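Home | Notebook | Recipes | Stock list | Older entries

09/02/2022

Seed and bean soak trials, batch two. Carrying on from the June sheet, same bench, same scale.

Started with the Wada beans this morning because they take the longest. Weighed out 500 g dry, picked over for splits and stones, rinsed twice. Into the large tub with cold tap water, enough to cover by three fingers. Room was at 68 F when I checked and I left the window shut so it would stay there. Last time the window was open overnight and the numbers were no use to anyone.

Drained weight at the end of the soak was 854 g. A few beans at the bottom of the tub still had wrinkled skins. I put those back in with the rest and didn't weigh them separately. Should have. If you repeat this, pull the wrinkled ones first and write down what they weigh.

The Sunico mung did better than I thought they would. Short soak only, 60 minutes, then straight to the sprouting jars with the mesh lids. Two jars upright, two tilted. The tilted ones drain cleaner. The mesh on one lid is fraying near the ring and needs to be replaced before the next batch.

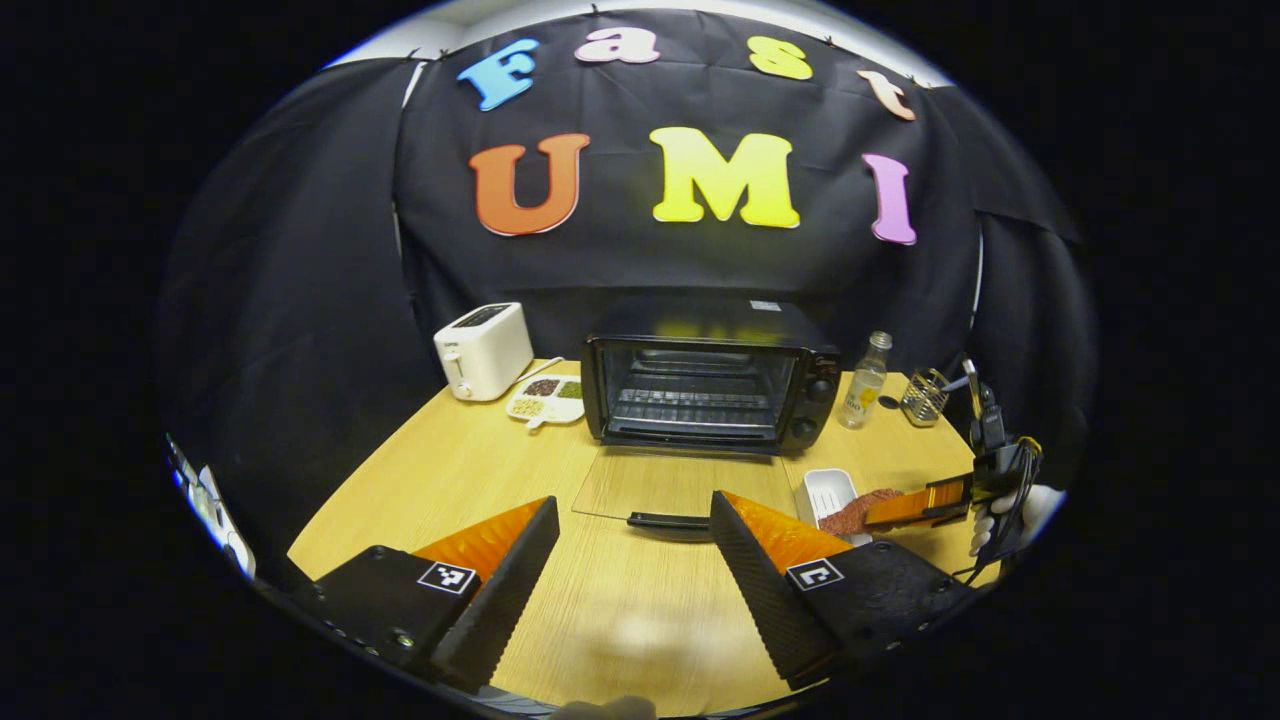 Chia and flax are still a problem. Both gel as soon as they get wet, so the jar method is out. Tried the damp towel on a plate again. It works if the towel is misted morning and evening, and it dries out at the corners if you miss one. The Jilleo trays with the clay insert might be worth another go. We have one left on the top shelf, chipped on one side but it holds water.

Cooking test on the Wada beans: simmered with no salt, lid half on. Skins stayed whole on most of them. Texture even through the middle, slightly chalky near the eye. Salted a second pot from the start to compare and could not taste much difference in firmness, but the salted pot had better flavor. I'd salt from the start from now on.

The Skosetti order came in short, one bag of lentils missing. The packing slip lists it, so I have asked them to send it on. Please don't open the new bags until the old ones are used up. The open ones are marked with blue tape.

To do:
- new mesh for lid
- repeat Wada soak, pull wrinkled beans before weighing
- flax in the clay tray, mist twice a day
- rinse mung jars tonight and again first thing
- copy the June weights into this book, the loose sheet is getting hard to read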